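Search the newsroom
Search Clear

Yip opens Kurkgate workshop for people who need a clear table

Tue 6 June
By the Yip press desk

Yip, the storage and worktop firm, has opened a bench room at Kurkgate where members of the public can hire a flat surface by the hour. The company is aware that most homes already have one. It has also seen what is on them.

The room holds 13 benches, each with a lamp, a stool and a shelf underneath for the bag you came in with. Visitors bring their own jobs. In the trial weeks in April these included a tent that had been put away in a hurry, a box of loose photographs going back further than their owner would have liked, several clocks, a wedding seating plan and a very large jigsaw of a very small harbour. The jigsaw is still with us. Its owner has booked again for the weekend and would like it known that the sky is nearly done.

The idea came out of a survey of our own customers, in which we asked what they most wanted from their furniture. We had hoped they would say drawers. What they said, at some length and occasionally in capitals, was that they wanted somewhere to put things down without first having to pick other things up. One reply ran to two pages and was mainly about a fruit bowl with no fruit in it. We have kept that reply, and it has shaped our thinking more than anything the design department sent round that year.

Kurkgate was chosen for the usual reasons, which are that it was available and it had a door wide enough for the benches. The building was a carpet showroom before we took the lease, and on warm afternoons there is still a faint memory of underlay. Our fitters took up the old floor, put in better lighting and had a long argument about where the sink should go. It is by the back wall. Not all parties accept this.
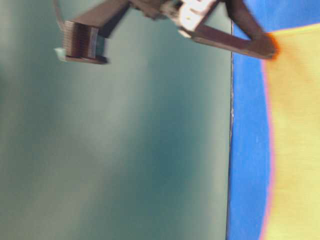 The benches themselves are new and go by the name of Fasau. They come in one height, after a trial of adjustable legs during which people spent so much of the hour adjusting them that very little else got done. Each has a raised lip along the back, so that screws, beads and small brass parts go no further than they have to. Screws that do get past the lip should be reported at the desk, where there is a jar. Please take only the ones that are yours.

Alongside the benches, the room will be the first place to try Fodetell, our labelling system for shelves, tubs and boxes. Fodetell uses plain cards that slide into a holder on the front of whatever you are storing. You write on the card what is inside. When what is inside changes, you write another card. We looked at cleverer ways of doing this and found that all of them needed charging.

A starter pack contains 28 blank cards and 10 holders, plus 2 cards already printed with the word "Misc". We resisted these for some time. Early users asked for more of them than we were comfortable with, and we have settled on two as the most a household should be given in one go. Further "Misc" cards may be bought singly at the desk, where staff have been asked to say nothing.

Opening sessions will be kept short and practical. A morning on packing will cover how to wrap things that are an awkward shape, how to fill a box so that it can be lifted by one person, and when to admit that it needs a second box. There is an afternoon on sorting a drawer, for which visitors should bring the drawer. We do mean the whole drawer, with everything still in it, and tidying it on the way over is considered bad form. An evening session on mending small household things will run whenever enough people have put their names down. The list is on the wall by the coats.

A few house rules apply. Paint and varnish are welcome if the lid is on. Sawing is allowed at the two benches nearest the door and frowned upon at all the others. Food may be eaten at the long counter but not at a bench, following an event in April involving soup and a stamp album. Half-finished work can be left on the shelf overnight with a Fodetell card saying whose it is and when they will be back. "Soon" is not a date.

Bench hire is by the hour, with the first visit free. We had planned a loyalty card, but it was mislaid on somebody's desk during the final week of fitting out, and the irony was felt to be enough for one launch. Anyone who joined in April keeps their trial rate until the lease comes up for review. Groups can take a row of benches if they book ahead, and school parties should ring first so that we can move the jar.

The company has no present plans for further rooms. It has been asked about them by people in other towns, and it has been asked even more often by the partners of people in other towns. We will see how Kurkgate gets on through its first winter, when the light goes early and everyone remembers what they meant to fix in the summer.

Fasau benches can also be ordered for the home, flat-packed, with a sheet of instructions and a small bag of fixings. Buyers will need a clear surface on which to put them together. We can recommend one.

Notes for editors

Yip makes shelving, worktops and storage for homes and small workshops. Fodetell starter packs are on sale at Kurkgate from today and by post later in the summer. Visits by the press are welcome on any weekday morning. Please say in advance if you would like to bring a drawer.

Contact the Yip press desk | © Yip. All rights reserved | Back to top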